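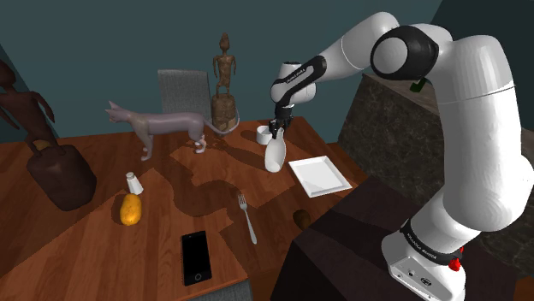

Weißer Roboterarm über rotbraunem Holztisch, Rendering

Forum > Innenausbau > Böden & Treppen > Dielen knarren im Altbau

dielenkaja
Hallo zusammen, ich lese hier schon ewig still mit und jetzt hab ich selber was. Wir haben in Rillport ein Häuschen gekauft, 100 Jahre alt, unten Fliesen (schrecklich, anderes Thema) und oben Dielen. Die sind wunderschön, aber sie knarren, dass man nachts nicht aufs Klo kann, ohne dass das ganze Haus wach ist. Am schlimmsten ist es im Flur und vor der Schlafzimmertür. Die Bretter sind 21 mm stark und von oben genagelt, mit so alten kantigen Nägeln. Mein Mann will alles rausreißen und Fertigparkett legen, ich will das auf gar keinen Fall! Was kann man da machen, ohne dass man es hinterher sieht?
LG Kaja Kütt

brettl_hannes
Willkommen! Bloß nicht rausreißen. Meistens haben sich die Nägel gelockert und das Brett reibt beim Drauftreten am Nagelschaft. Neben jedem Nagel eine Senkkopfschraube in den Balken, vorbohren, fertig. Hab ich bei uns im ganzen Obergeschoss so gemacht, ein Wochenende und danach Muskelkater in den Knien, falls es das gibt.

Moorfee
Und die Schrauben sieht man dann für immer. Ich würde erst mal Talkum in die Fugen bürsten, kostet fast nichts und ist in einer Viertelstunde erledigt. Bei mir war im Kinderzimmer danach Ruhe.

brettl_hannes
Ja, bis zum nächsten Winter. Talkum rieselt durch und dann knarrt es wieder. Das ist Kosmetik.

Moorfee
Bei mir hält es seit vier Jahren, aber gut, du musst es ja wissen :-)

dielenkaja
Danke euch schon mal! Also Talkum probier ich heute Abend, Babypuder vom Neffen steht noch im Bad. Geht das auch? Und wegen der Schrauben: wie finde ich denn die Balken, einfach da wo die Nägel sind?

ulf_aus_fumomholm
Babypuder geht, wenn wirklich Talkum drin ist, manche sind inzwischen auf Maisstärke umgestellt. Guck auf die Packung, Stärke klumpt dir in der Fuge.
Balken: genau, Nagelreihe = Balken. Aber ACHTUNG, bei uns in Fumomholm hat der Vorbesitzer die Heizungsrohre oben in die Balken eingelassen, quer unter den Dielen durch. Ich hab eins erwischt. Das Wasser kam unten aus der Lampe. Also vorher schauen, wo Rohre und Leitungen laufen, am besten ein Brett am Rand aufnehmen und mit der Taschenlampe drunterleuchten.

brettl_hannes
Guter Punkt mit den Rohren, hätte ich dazuschreiben sollen. Zur Länge: bei 21er Brett nimm 60er Schrauben, und zwar welche mit Teilgewinde. Mit Vollgewinde ziehst du das Brett nicht ran, es bleibt genau in der Höhe stehen, in der es gerade ist.

tóth_tischlerei
Moin, Tischler hier. Ich gebe beiden ein bisschen recht und beiden ein bisschen unrecht. Erst feststellen, wo es reibt. Eine Person geht langsam, die andere liegt mit dem Ohr am Boden und macht Kreidekreuze. Brett gegen Brett: Talkum. Brett gegen Nagel oder Balken: schrauben, Kopf tief versenken und einen Querholzdübel aus passendem Holz drauf, Maserung in Brettrichtung drehen. Nach dem Ölen muss man den suchen. Bei einem Flur rechnet bitte mit 30 Dübeln und einem sauberen Forstnerbohrer.

Moorfee
Das mit den Dübeln klingt schön, das lass ich gelten.

dielenkaja
Oh, das klingt super, genau so was wollte ich hören! Mein Mann darf mit dem Ohr auf den Boden. Wir haben noch eine halbe Dose Genamow Hartöl vom Esstisch, kann ich die Dübel damit einlassen oder wird das fleckig neben den alten Brettern?

tóth_tischlerei
Das Öl kenn ich nicht, mach eine Probe im Schrank oder hinter der Tür. Neues Holz ist erst mal heller und dunkelt nach.

dielenkaja
Mach ich! Am Freitag hab ich frei, dann wird gekreuzelt. Ich melde mich, wenn die ersten Dübel drin sind.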